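Seneviratne Reusable Cup Program
Progress report to the Vidham Fund, second reporting period
Prepared by Ravindra Dixit
27 August 2018

1. Scope of this period

Work covered three items from the grant plan: selection of cup types for the lending stock, storage and stacking trials, and the wash routine at the Prerus site. The purchase of the full stock was not part of this period and remains set for December. No change to the grant total is requested.

2. Stock and lending

The pilot stock stands at 562 pieces in usable condition out of 800 received. The difference is made up of pieces set aside for scratches, pieces not returned by borrowers, and one carton that was delivered with split rims. The supplier, Muneten, has accepted the claim for the carton and will credit the account instead of sending replacements. The credit will appear in the next statement.

Lending is by the crate. Each crate holds 30 pieces of one type, and mixed crates are no longer issued. Mixed crates caused most of the sorting time in the first period, when staff had to separate short cups from tall tumblers before loading the wash racks. Borrowers who want more than one type now take more than one crate. Two complained about this in writing; both have since booked again.

3. Selection of cup types

The comparison was limited to plastic drinkware. Glass was excluded at the planning stage on grounds of breakage and carrying weight. Types were compared on stacking, visibility of residue after washing, grip, and how easily users told them apart at a shared table. Color matters for the last point, and for sorting on return. Opaque colors hide staining, which makes them look acceptable for longer but slows inspection. Clear and translucent types can be checked against the light without being turned over.

The types now under consideration are a red cup with a ridge near the base, a translucent teal cup with straight, slightly tapered sides, and a clear tumbler with a faint smoky tint, taller and narrower than either cup.

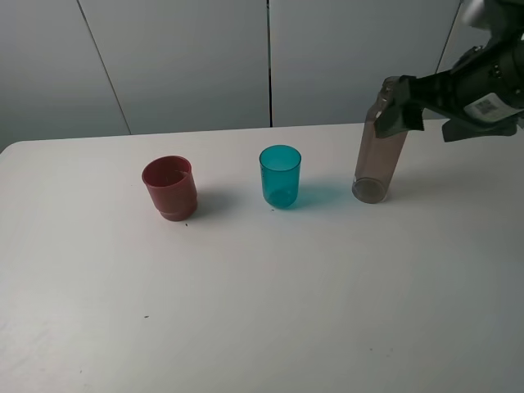

Hrefna Lykkegaard asked for it to be recorded that she would drop the tall tumbler altogether, as it falls over in the tray when the trolley crosses the door sill and takes its neighbors with it. She would accept either of the short types, with a preference for teal for inspection reasons, and would want the red kept only if the ridge can be shown to come clean in one cycle.

The point on stability is accepted in part. Tip-over on the trolley was recorded in the transport trial, and it happened mainly with part-filled trays. With full trays the tumblers support one another and the problem is small. Against this, borrowers running cold drink stands prefer the larger size, and removing it would leave that group without a suitable item. The present proposal is to keep the tumbler in the stock at a reduced share and to ship it only in full crates.

The ridge on the red cup has not yet been tested separately. A test with milk and fruit pulp is planned, with pieces left to dry overnight before washing. Results will be sent to the Fund as a short note when they are ready.

4. Wash routine

The Prerus site runs the lending stock in the afternoon, after the kitchen has finished with the machine. Pieces are racked upside down, one type per rack. Drying remains the slowest step. Plastic holds less heat than crockery and comes out with water still on the base, so racks stand on the shelf by the rear door until the following morning. Nisha Shakya has moved the shelf away from the wall to let air pass behind it. A second shelf has been ordered.

Inspection is done at the time of stacking. Pieces with visible residue go back to the start; pieces with scratches near the rim are withdrawn.

5. Spending

Spending in the period was within plan except for crates, where the lids were priced separately. The overrun was met from the transport line. A sum of 2,000 remains committed for the second drying shelf, additional racks, and labels. Receipts are held by Rajkumari Tomar and can be sent on request.

6. Open items

Decision on the share of each type in the full order.
Residue test on the red cup.
Muneten credit, awaiting statement.
Crate labels: wording agreed, color code still to be settled with Yến Triệu.
Replacement charge for pieces not returned. The present charge is below the purchase price and will be reviewed before the December order.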